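4.3 Shared sorting at the Clukau station

The two arms take over hand sorting of light packaging waste. The operator no longer handles items and instead monitors the cell, clears faults and signs the Tarnero log every 30 minutes.

1. Set the cell to Assist.
2. Place items on the white table, one at a time. Foil trays are lifted whole; crumpled paper stays on the table until its own cycle.
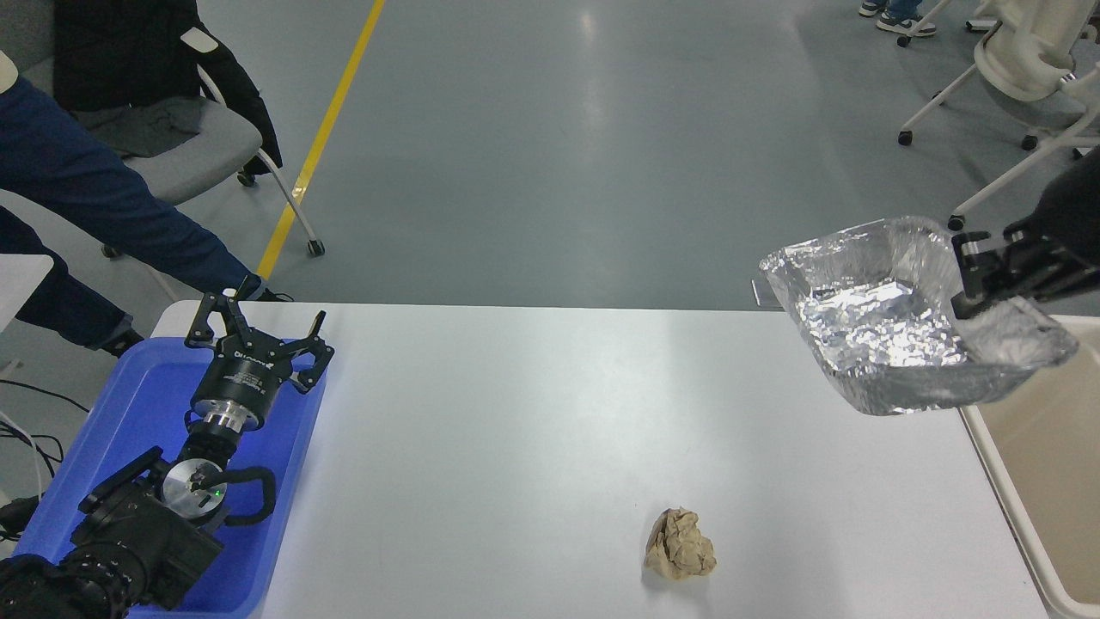
3. Press Start and remain at the operator position. Seated work is permitted.
4. At a grip fault, wait 15 seconds before reaching in – the arm may retry.

Note: Operators rotate after 4000 cycles. Fault code 31 goes to the shift lead.

Caution: Never pull an item from a closed gripper.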